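Household Science, Unit 3: Dust and Where It Comes From
Instructor: Cremilda Evangelista
Handout for 12th June

Read this before the lab session. Bring it with you, along with your notes from Unit 2.

1. What dust is

House dust is a mix. Most of it is fabric fiber, skin flakes, soil carried in on shoes, pollen, and soot from cooking. The mix changes from home to home. A house on a dirt road has more soil in its dust, and a house with carpet has more fiber.

Larger bits such as crumbs and paper scraps are called litter in this course. Litter stays where it falls until someone moves it. Dust does not — a person walking past can lift it back into the air.
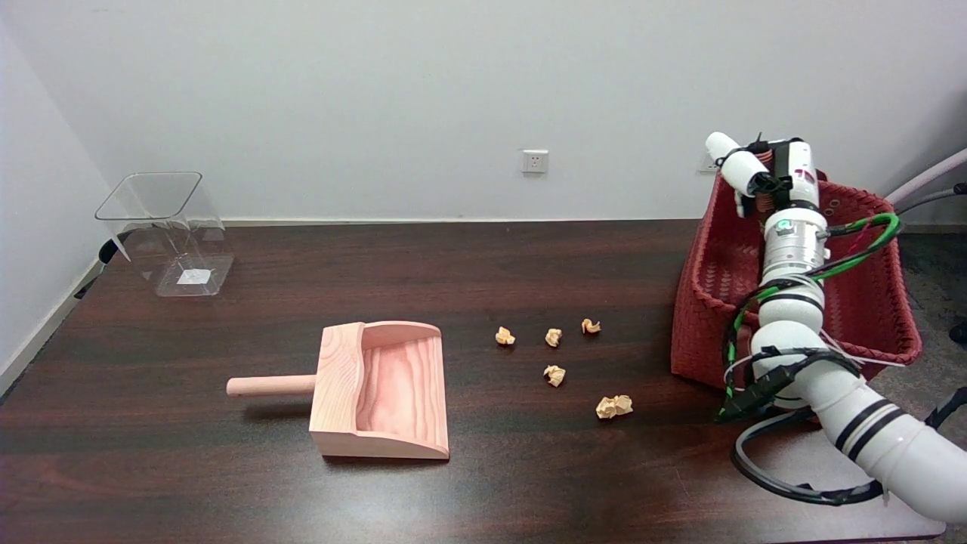
Why does dry sweeping put fine dust back in the air?
The bristles flick small particles upward, and the finest ones are light enough to drift for hours before they settle. A damp cloth holds them.

2. Settling

Large grains fall in seconds. Fine particles may stay up overnight in a still room. For this reason we clean high shelves first and floors last, and we wait before wiping a surface a second time.

Dark, glossy surfaces show dust sooner than pale, dull ones. Both collect it at much the same rate. Keep this in mind when you compare results from the Randdale and Grolley homes in Table 11, where the furniture was very different. 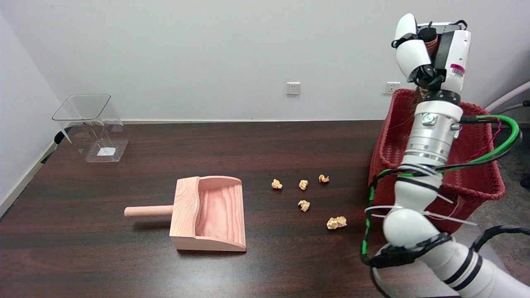 3. Lab work

Set out one clean glass slide in each of two rooms. Leave them for 3 days. Do not cover them or move them.

Look at each slide under the hand lens and sort what you find into fiber, grit, and other. Write down the room, the floor type, and whether the windows were open.

Reading for next time: Cabrera, chapter on filters. Skip the part on Matotley vents — we will cover it in class.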